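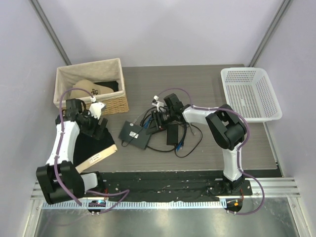

Ingegerd Sæther

Chapter 4
Household Textiles: Sorting, Storage and Care

Learning aims

When you have finished this chapter you should be able to group the textiles of an ordinary home by fibre and by use, read a care label, and choose a suitable container for clothing that is waiting to be washed, mended or put away.

4.1 Why sorting comes first

The care of clothing begins before any water is drawn. Wool, cotton, linen and the synthetic fibres respond differently to heat, to rubbing and to soap, and a garment placed with the wrong companions may shrink, fade or take up colour from its neighbours. Damage of this kind can seldom be put right. In many homes sorting is done at the machine, in haste, and the labels are not read at all.

Sorting is usually carried out in two stages. The first separates articles by fibre and by depth of colour. The second takes account of soiling and of construction. A cap with a stiffened brim, for instance, should not be treated in the same way as a plain cotton shirt, even where the cloth is the same, as the stiffening may lose its shape in the drum.

4.2 Containers

Baskets are among the oldest pieces of household equipment and remain in daily use. Woven baskets of willow, cane or similar material let air pass through the sides, but rough ends can catch on fine knitwear. A fabric liner prevents this and can be taken out and washed. Plastic baskets with perforated walls are light and easily wiped clean, and they are the better choice for damp articles. Damp clothing should not be left in a lined basket overnight, whatever the fibre.

Storage for longer periods is treated separately in section 4.5. The reader should note that winter woollens must be clean before they are put away in June, as moth larvae feed most readily on soiled cloth.

4.3 The Tveit household study

Much of the material in this chapter draws on a survey of 93 homes in the parish of Tveit, directed by Sigrun Berge and Helju Laur. Each household kept a laundry diary for 23 days. The diaries record 2883 separate articles, together with the fibre, the method of washing and the place of drying. Extracts are given in Table 4.1 and are used again in the exercises.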